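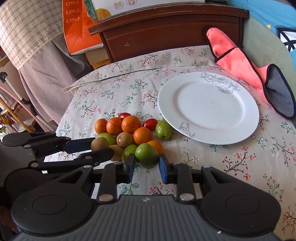
Heftseite Obstteller, geführt von Danai, Nachträge bitte mit Kürzel

Aufgabe wie mit Chinyere besprochen: Früchte einzeln greifen und auf den weißen Teller legen, beidhändig, zwei Handgreifer auf einem Tisch. Ich bin wirklich begeistert, wie viel in so einem kleinen Haufen steckt! Orangen mit genarbter Schale, glatte rote Tomaten, dazu das grüne Zeug in allen möglichen Größen und die braunen Kugeln, alles dicht an dicht. Die Tischdecke mit den Blütenzweigen bleibt drauf. Rote Knospen neben roten Tomaten, genau das soll das Modell ruhig mal auseinanderhalten müssen.

16 Durchgänge aufgenommen, 3 davon verworfen (zweimal Frucht weggerollt, einmal habe ich zu früh gestoppt). Onni greift deutlich langsamer als ich, und seine Kurven sehen in Kodarau viel schöner aus. Also ab jetzt: vor dem Schließen kurz stehen bleiben, dann erst zudrücken.

Offen: Reihenfolge der Früchte frei lassen oder vorgeben? Ich bin für frei, Rainer will erst einen Satz mit fester Folge. Beides probieren, kostet ja nur Zeit.

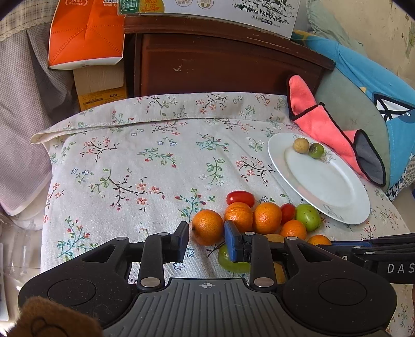 Vakier, Dezember 2023

Zwei kleine runde Früchte nebeneinander am oberen Tellerrand, die nächste Orange zwischen den Fingerspitzen, links noch ein schmaler Spalt. Solche Momente kurz vor dem Kontakt brauchen wir haufenweise! Sointu möchte sie beim Labeln als eigene Phase führen («Annäherung Ende»), finde ich super, bitte gleich so in die Vorlage übernehmen.

Der Teller darf zwischen den Durchgängen ruhig schräg liegen. Beim Greifen mitten im Haufen schiebt man leicht die Nachbarn mit, solche Fälle drinlassen und mit «Kontakt Nachbar» markieren, nicht löschen.

Nächstes Mal 7 Durchgänge nur mit der linken Hand, danach Übergabe von links nach rechts. Onni bringt die Limetten mit.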